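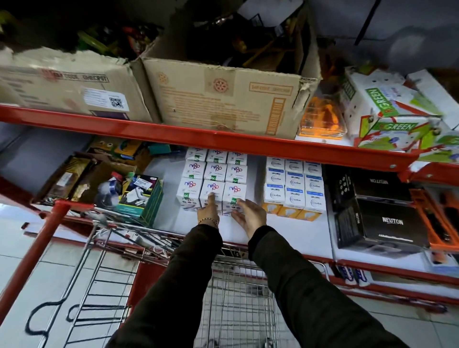
Mar 15, 2026

Ivon lost its wrist camera calibration again, so the morning went on the mount. Ivon is the small shelf-picking arm on the Fladberg base, and the trouble is always in the same place: the bracket between the gripper flange and the camera.

It is held by 2 screws. The left one had backed out far enough to let the camera tilt. I took both out, cleaned the threads with alcohol, put on a drop of medium threadlocker and left them for the evening to cure. Uthai Bunnag suggested dowel pins last August. He was right and I still haven't drilled the holes.

Calibration after that was the usual routine. Board flat on the bench, lights on, 18 poses, and the arm given time to settle before each capture. Two poses came out blurred and I repeated them.

Small cartons are what show up a bad mount. A box in a tight stack leaves very little room for the fingers, and a tilted camera puts them into its neighbour. Large cartons forgive it.

Other jobs done:
Suction filter changed at cycle count 776. It was grey right through.
Cable at joint four re-clipped with more slack — it was pulling at full reach.
Old calibration file kept, renamed with the suffix "feta" as before.

Sakda Siriwan has the spare bracket. Next job is the finger pads, which are worn on the inner edge.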